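Skavstead Storage and Shelving Hire: Frequently Asked Questions

What can I hire?
Shelving units, flat storage boxes, packing blankets and hand trolleys. Most shelving comes in yellow, white or grey. We don't hire out fridges or anything with a motor.

How long is the minimum hire?
Three days. After that you pay by the day up to 11 days, when the weekly rate takes over automatically. You don't need to ring us to have the rate changed.

Do you deliver?
Yes, within 78 kilometres of the depot. Orders placed before 3 pm go out the next working day. Past that distance you can collect, or we can book a carrier and pass the cost on to you.

What colour is the painted shelving?
The yellow range is the one most people ask for. Colour can vary a little between units, so tell us if yours need to match.

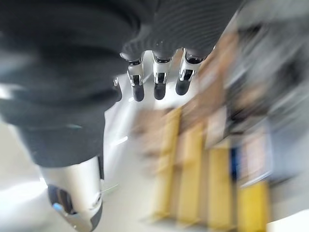
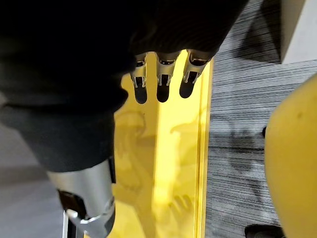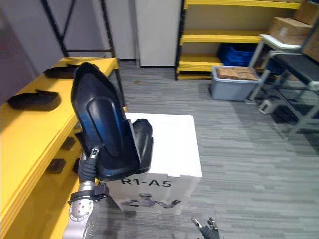
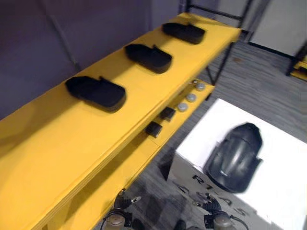

Can I repaint or drill a hired unit?
No. Hooks that clamp on are fine, as are removable labels. If a unit comes back with holes in it, we keep the bond.

How much is the bond?
It depends on the size of the order and is shown on your quote. It goes back to the card you paid with within four working days of the return check.

Who puts the shelves together?
You can, using the hex key taped inside the carton. If you'd like it done for you, add assembly at checkout. Our fitters need a clear path from the door and a parking spot close by.

What is the difference between Calance and Pongsiri units?
Calance units are flat-packed and have adjustable shelves. Pongsiri units arrive in one piece, so measure your doorways and stairwell first. They cost the same per day.

Can I buy a unit at the end of the hire?
Usually. Ex-hire stock is sold each October, and current hirers get first choice. Half of your hire fees come off the price.

What if something arrives damaged?
Email us the same day with your order number. Rungnapa Sriwong looks after exchanges and will organise a replacement or a refund.

Do I need to clean everything before it goes back?
Wipe the shelves down with a damp cloth and mild detergent. Please don't use bleach or scourers on painted boards.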